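Processor Removal and Reseating in a Desktop Computer
Student Project Report, Cairns Workshop Course
Submitted 07/04/2018

1. Purpose
The project examined how a processor is taken out of its socket and returned without damage to the contacts. All memory slots were left empty so that the socket could be reached from either side.

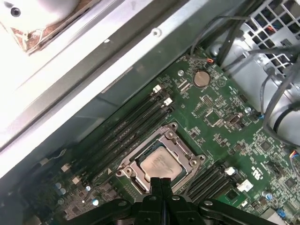

2. Procedure
The retention lever is released first, and the load plate is then raised fully. The processor is held by its edges only — the contact pins in the socket must not be touched. Before lowering, the corners are matched to the socket.

3. Observations
Smudges on the lid were noted for cleaning before any cooler is fitted. The open plate requires clear space beside the socket.

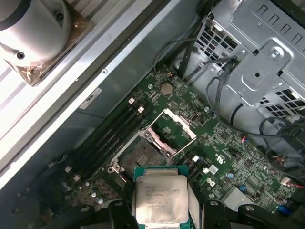
A reader of the draft at Lokex remarked that the procedure should state when the lever is closed, as students tend to press on the chip first. Section 2 will be amended in June.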